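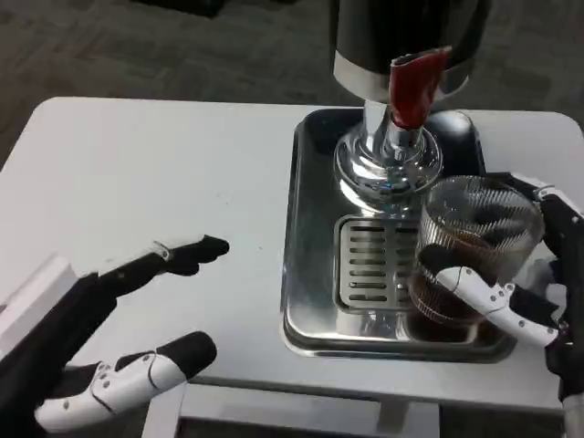 Coffee Corner Project: Final Report

So our group picked the self-serve drinks station for our design class, mostly because all of us use one every day at the Plunport campus and all of us have complaints about it. The assignment was to choose an ordinary serving setup, watch how people use it, and suggest changes that don't cost much. I did the writing, so if this sounds like me rambling, that's why.

We started in the student lounge on a Thursday morning and stayed for two hours. I thought I'd be bored out of my mind, but it was kind of fascinating! People come in half asleep, grab a mug, hold it under the tap and then start looking for the next thing, which means they aren't looking at the mug. By the end of the morning we had seen 466 pours (yes, we tallied them, yes, my hand hurt) and about 10 of them ended with a puddle.

The first thing we looked at was the tray. A dispenser that stands in a shallow metal tray with raised edges is much easier to live with than one sitting straight on the table, and the slotted grate is a big part of it. Drips go down through the slots and the bottom of your mug stays out of them. At the Doscombe building they've lost the grate and just use the bare tray, and every mug we picked up there left a brown ring on whatever it touched next. My notebook has three of those rings in it.

Then the tap. We all liked a red handle on a shiny dispenser, because you see it right away and you don't stand there poking at the chrome. The Tundesthorpe cafeteria has a black handle on a black body and we watched one guy try to twist the lid instead. Poor guy.

Mugs turned out to be a bigger deal than I expected. We tried clear ribbed glass next to plain white china, and with the clear ones everybody stopped pouring sooner, I guess because you can watch the coffee climb up the side. The ridges also give your fingers something to hold on to. My favorite by a mile, although one teammate says they get too hot and she will not be moved on this.

What we'd change:

Put the tray back from the edge of the table, with free space on one side for setting a mug down.
Get a replacement grate for Doscombe.
Use clear mugs wherever the kitchen has them.
Keep the sugar on a separate table, so people step away from the tap before they start stirring.

We tried the sugar idea for 7 days in the lounge and the line moved a lot better, especially right before the nine o'clock classes. I'd still like to test it in the Haddadin reading room, where the only other table is already covered in newspapers, but we ran out of semester.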